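Pouring without spilling: first results from the Ritwood study

The Voldale group has finished the first part of its work on teaching a robot arm to pour things from one cup into another. Regular readers will remember the short notice in June, when the simulator was still being set up. There are now some numbers to report.

The question was a narrow one. A policy trained only in simulation tends to learn the look of its training world along with the task. Change the table top or the colour of the cups and it starts to miss. The usual cure is to vary everything, all the time, from the first episode. The group wanted to know if it would be better to hold the looks fixed early on and bring in the variety later, once the arm has a rough idea of how to pour.

Two policies were trained on the same 3,000 simulated demonstrations. The first saw random table textures, cup colours and lighting throughout. The second saw one plain table and one pair of cups to begin with, and the full range after that. Both used the wrist camera view and the joint readings, and neither was given the position of the cups.

Each policy was then tested in simulation on 400 layouts it had not met before, with table textures kept back from training. The second policy landed the ball in the target cup more often, and most of the gain came from layouts where the target stood close to the base of the arm. On the easy layouts there was little between them. Training time was the same for both.

The failures are worth a look too. The commonest was tipping too early, before the rim of the held cup was over the target. The next was a good pour from too great a height, after which the ball bounced out again. The second policy made fewer mistakes of the first kind and just as many of the second.

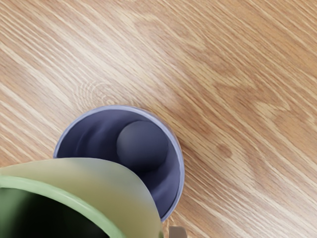
Judging depth from the wrist view is the part the group now wants to work on. The held cup fills a good deal of the picture and covers part of the one behind it. With the green cup this near, the lower left of the blue cup's rim is hidden, and the ball inside is close in colour to the cup around it, so there is not much contrast to go on. A second, fixed camera is the obvious remedy, and it will be tried, but Marulanda's arm is meant to be used in places where one can't be fitted. The group will therefore also test a short memory of earlier views.

The simulated scenes were built in Vullov, and the settings files will be shared with members once they have been tidied up. Tests on the real arm come next.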